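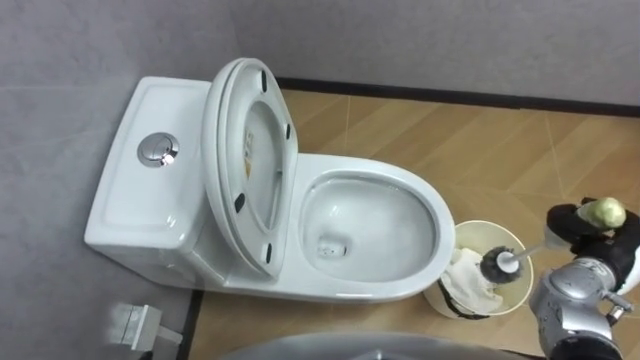 What makes families with children stay a second night in a resort town?

Mostly it is having something planned for the second morning. Price matters too, but in our interviews it came up later, and usually when parents were explaining why they had not booked a third night.

Figure 4. Toilet with a dual-flush button, seat and lid raised.

4 Length of stay among family parties

4.1 Setting and sample

Clelstead is a seaside resort with one large hotel, the Renaud, and a long street of guest houses behind the front. Its evening trade is built on bars, a music hall and two amusement arcades, and the town's advertising has leaned on these for many years. Families come as well, mainly in the school holidays, and they tend to come for the day. The question for this section is what separates those who go home at teatime from those who book a room.

We handed out 600 short forms in April at the railway station, on the Traketti land train and at the front desk of the Renaud. The form asked for the size of the party, the ages of any children, the number of nights booked and the places visited or planned. Forms from parties without children were set aside for section 5. At the end of the form, parents could agree to a longer talk, and 51 of them did so. These talks were held in the café at the Sededell gardens and were written up the same evening.

4.2 What parents planned

Very few parents had planned the whole visit. Most had one fixed item, such as the boat trip to the seal bank or the miniature railway, and left the rest open. In day parties the fixed item was nearly always in the early afternoon. In parties staying overnight it was more often on the second day, and several parents told us they had booked that item first and the room afterwards.

The boat trip shows this well. It leaves at 9.30 in the morning when the tide allows, too early for most families travelling in by train. A mother of two said that they "had to sleep here or miss it". Others had looked at the same timetable, decided it was not meant for them, and gone to the gardens. We do not know how many families were put off coming at all, as our forms only reached people who were already in the town.

4.3 Evenings

We had expected parents to complain about the noise on the front, and a few did. A more common remark was that there was little to do with children between the evening meal and bedtime. The music hall shows start at 8 p.m. The gardens close at five, and the last Traketti service leaves the pier at six. Parents with teenagers were less troubled by this, since the arcades stay open late and the older children could go round them in a group. Parents with children under seven mostly went back to their rooms and watched television.

One parent described a 20 minute walk back to the guest house with a tired child after the land train had stopped running. Small matters of this kind were remembered clearly and came up again when we asked whether the family would return.

4.4 Cost

Parents spoke about cost in terms of the whole day and seldom gave the price of a single ticket. Free places were valued, above all the beach and the rock pools, but they did not seem to lengthen the visit. Families who spent the day on the beach were content to leave when the weather turned. A paid ticket for the next morning held people in the town even in rain.

The Sededell gardens sell a two-day ticket at a small extra charge. Staff there thought it was mostly bought by grandparents living locally, and our talks gave us no reason to doubt them. Only a handful of visiting parents had heard of it. It is not mentioned on the Renaud's website or on the boards at the station.

4.5 Limits

April is early in the season and the weather was cold. The talks were with parents who had time to sit down, so hurried day parties are probably under-represented. Children were often present and sometimes answered for their parents, and we kept these answers in the notes but did not code them.

We use cookies to remember your settings and to count visits to this page. Accept all | Manage choices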